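Setting up a two-arm tabletop task in Lunthorpe Kaltus

Applies to the trial and full licenses. Screens may differ slightly in builds older than May.

Kaltus is Lunthorpe's simulator package for two-arm robots. The trial is limited to 12 saved rooms, enough for this tutorial.

1. Open Rooms, choose New, and load a preset with a table and at least one window.
2. Drop the robot in front of the table. Leave base lock on.
3. Set the physics rate to 2000 and press Apply. The field does not save on Enter.
4. Add your props from the Tapia library, then run Settle once.

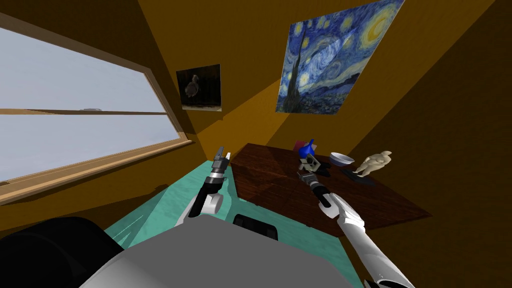
Arm assignment is done per task, in the Targets tab. Click a prop, then click the arm that should go for it. Small props near the front are the best first targets. With the right gripper at the little grey-and-white box, the blue funnel is directly behind it, so set the approach height before you press Run - the default path is low. Park the other arm with its gripper open.

Next, check the wrist view. Select View, Wrist, and pick an arm. Wall textures load at low quality by default and turn to mush at close range. Set Texture Detail to 2 and reload the room. Brush strokes on a print such as The Starry Night should then be readable past the open fingers. Glare is a separate setting under Lights.

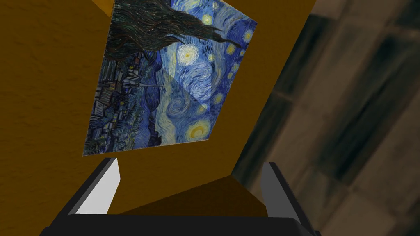 Jaqueline Manríquez commented on 2 October 2019 that reloading the room cleared her arm assignments in build 1169, and that exporting the task first got around it. Export is under File, Task. The Eletti add-on writes its own format, so switch it off before exporting.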